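Pay for the Repair, Not the Replacement

By Clotilde Gautier, November 2020

My vacuum cleaner stopped in February. The shop on Joly Street wanted $39 to look at it and $60 for a new belt and switch. A new machine of the same size cost $200. I paid for the repair, and most of my friends thought I was being stubborn.

I think they have it backward. We have been taught to see a repair bill as money lost and a new purchase as money spent well. The old vacuum has run for 19 years. It is heavy and ugly, and I know how to open it.

What bothers me is how hard makers have made this. Screws have given way to glue. Manuals used to show every part and now show where to plug the thing in.

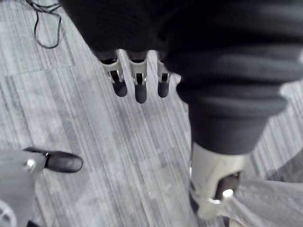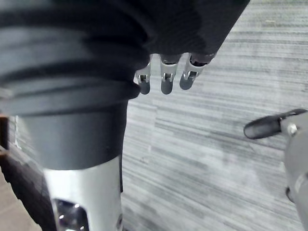 Black fabric sleeve and three fingers, in both views.

A law could fix some of it. Make companies sell spare parts for ten years, at a fair price, to anyone who asks. Some will say this raises the cost of new goods, and it may, by a little. I would pay that.

Towns can help too. Ours lends out ladders and books but has no bench where a person can borrow a soldering iron for an hour. I have asked for one twice and plan to ask again.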